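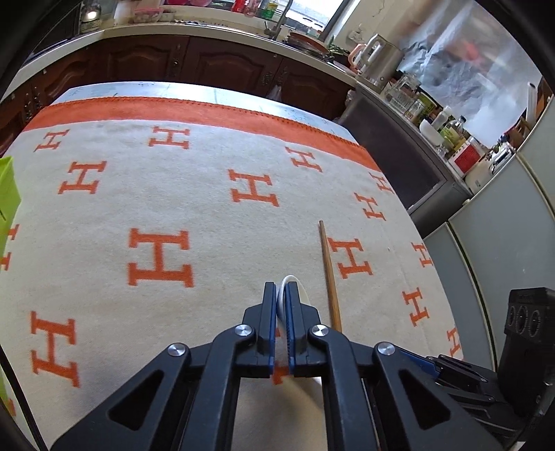

夹得起，放不下

厂商的演示视频里，机械夹爪从不失手。把它换到一张摆满筷子和勺子的桌上，情况就复杂了

做机械手的人都有一段拿得出手的视频。方块、网球、咖啡杯，夹爪从正上方落下，合拢，抬起，配一段轻快的音乐。Mukata 今年秋天发出来的那段也是这样，画面右下角打着一行字：抓取成功率100%。

我把这段视频看了很多遍，想弄清楚分母是什么。视频里的东西大多有棱有角，彼此隔得很开，桌面是哑光的灰色，光从两侧均匀打过来。至于成功怎么算，是离开桌面算成功，还是放到指定位置才算，产品手册上没有写。我发邮件去问，回信很客气，附了另一段视频。

平行双指夹爪并不是什么新东西。两根手指，一个开合方向，结构简单，坏了也好修。最近它重新热闹起来，一半要归功于手持式的做法：人握着夹爪，用自己的手臂去完成动作，相机把过程录下来，之后再交给机械臂去学。这样省掉了昂贵的遥操作设备，也让很多原来买不起机械臂的小团队有了事情做。随之而来的是一大批配件商，卖指垫，卖相机支架，卖控制器，每一家都说自己的那一块才是关键。

Sturia 的控制器卖499欧元，不含电源。它的卖点是“柔顺合爪”，意思是手指碰到东西以后会自己减速，再把力慢慢加上去。Mukata 走另一条路，不管控制，只在指垫上下功夫，宣称软而不黏，能包住不规则的边缘。两家的宣传页上都有一把勺子。两把勺子都是单独放着的，柄朝外。

问题就在这里。家里的勺子很少单独放着。
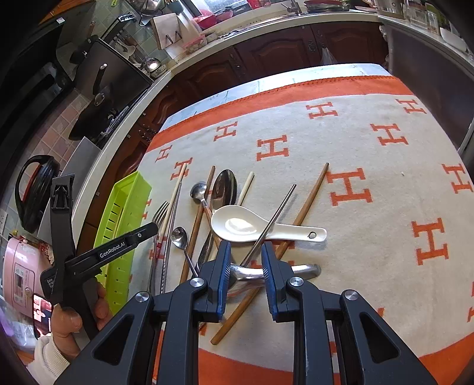

Vidgate，11月

屋里的桌子上铺着一条米白色的毯子，上面是橙色的大写字母H，边上一道宽宽的橙条。毯子上堆着餐具：木筷子，金属筷子，一只白瓷汤勺压在中间，几把大小不一的银色勺子，一把叉子。夹爪的两片蓝色指垫合在一件弯曲的银色金属件上，旁边另一只夹爪握在手里，斜着举起来，臂上印着白色的 GenRobot.AI 字样。

安排这轮比较的是 Adwoa Appiah。她在一家叫 Dumitrescu 的小型测试机构工作，平时替采购方验货，对象多半是仓库里的分拣设备。她对厂商数据的态度，可以从她的记录表上看出来：表上没有“成功”这一栏，只有“离桌”“滑移”“带起其他物件”和“放置偏差”。

“离桌谁都会，”她说，“我想看的是它离桌的时候顺手捎走了什么。”

规则定得很简单。先由人手持夹爪做一遍，再让机械臂装上同样的手指做一遍。每种餐具做20次，隔一段时间把整堆东西重新弄乱。指垫分两组，一组是 Mukata 的，一组是没有牌子的普通硅胶；控制器也分两组，一组用 Sturia，一组用机械臂自带的。指垫换下来就擦，擦完再装，免得有人事后拿油渍当理由。

人手持的部分几乎没有悬念。人会绕开，会先拨一下，会把手腕歪过去找一个舒服的角度，这些动作做的时候连自己都没有察觉。拿木筷子的时候，她总是先去碰较粗的那一头。瓷勺麻烦一些，釉面滑，勺底是圆的，但只要夹住柄，也就起来了。有意思的是软的东西。一根细细的白色线缆或带子，夹爪捏住以后会自己弯出一个圈，人看一眼就知道该往哪边让，机械臂则常常拿那个圈没有办法，接着往前送，把它蹭到别的东西上。

换上机械臂以后，表格就不好看了。

最先露怯的是金属筷子。它细，反光，和桌上别的金属件叠在一起的时候，相机很难判断哪一段属于哪一根。装了 Sturia 控制器的那一组合爪确实温和，听不到手指撞上硬物的那一声脆响，可是温和过了头，筷子常常在指垫之间转一个角度，抬起来时已经横了过来。要放回指定的格子里，就得先放下再抓一次。自带控制器的那一组粗暴得多，反倒夹得牢。

我问 Appiah，这算谁赢。她没有接这个话，只把那一行数字指给我看：放置偏差，两组几乎一样。499欧元买来的安静，到了终点没有换成准头。

指垫的情况稍好。Mukata 的软垫抓瓷勺时滑移少，这一点我在现场看得很清楚，也愿意承认。可是软垫有厚度，手指合拢之前需要更大的空隙，伸进筷子堆里的时候，外侧总要顶到什么。普通硅胶薄，没有这个毛病，抓光滑的勺柄却要多费一次力。两种垫子各有各的丢分处，很难说其中一种值得写进标题里。

Liviu Vlad 不太同意我的看法。他在一所职业学校教机电，那天负责调相机和标定，也是在场的人里对手持夹爪最有信心的一个。他的意思是，我们在用成品的标准去要求一种还在收集动作的工具。

“你现在看机械臂抓得怎么样，就像看一个孩子第一天写字，”他说，“该看的是人拿着它的时候，录下来的东西干不干净。”

这话有一定道理。手持夹爪的长处本来就在录制的那一端，人的手腕怎么转，什么时候停一停，都能留下来。但这也正是我放心不下的地方。人的那些小动作，有很大一部分来自手上的感觉：指垫碰到了什么，是硬是软，是不是在滑。相机看不到这些。录下来的轨迹里有结果，没有原因，机械臂学到的可能只是手腕在某个位置歪了一下，至于为什么要歪，它无从知道。Vlad 说数据多了自然会补上。我问要多少才算多，他笑了笑，去换电池了。

下午四点以后，窗外的光变了。勺子的凹面把屋里的东西全映了进去，定位开始频繁出错，错得还很有规律，总是往亮的那一边偏。Appiah 没有叫停，她在表上加了一列，写下时间。她认为这一列比指垫的那一列更有用，因为没有哪家采购方的厨房会为了机械臂装一圈摄影灯。Mukata 和 Sturia 的手册都翻过了，关于光照，前者写的是“室内正常照明”，后者一个字也没有。

真正让我改变一点想法的是叉子。我原以为叉子最难，齿多，形状怪，结果它在机械臂的各组里都表现得最稳。Vlad 的解释是叉颈那一段又窄又平，两根手指正好卡住，用哪种垫子都无所谓。也就是说，抓不抓得住，常常取决于东西本身有没有一处合适的地方，而宣传页上的那把勺子，八成是挑过的。

收尾的时候还剩2个组合没有做完，都和瓷勺有关。Appiah 打算把它们留到下一轮，同时把餐具换成湿的，她说这才接近洗碗池边上的情形。我问她会不会建议客户买 Sturia 的控制器，她说要看客户想解决什么，如果嫌吵，可以买。

Mukata 那边后来又回了一封信，说新一版指垫会更薄，明年春天出货。信里没有提分母。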